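Nostholm Vaccine Trial: A Note from Pirkville

The Grastinent group published early results on Monday for its nasal flu vaccine. Of the 93 adults enrolled, 86 completed both doses, and two withdrew after mild fevers. Antibody levels remained raised at 11 weeks.

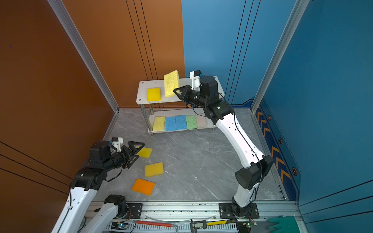

Storage remains the open question, as the vaccine must be kept cold until use. Clinics with limited room will need clear shelving rules, and even a small two-tier shelf requires an agreed order.

Drita Vukadinović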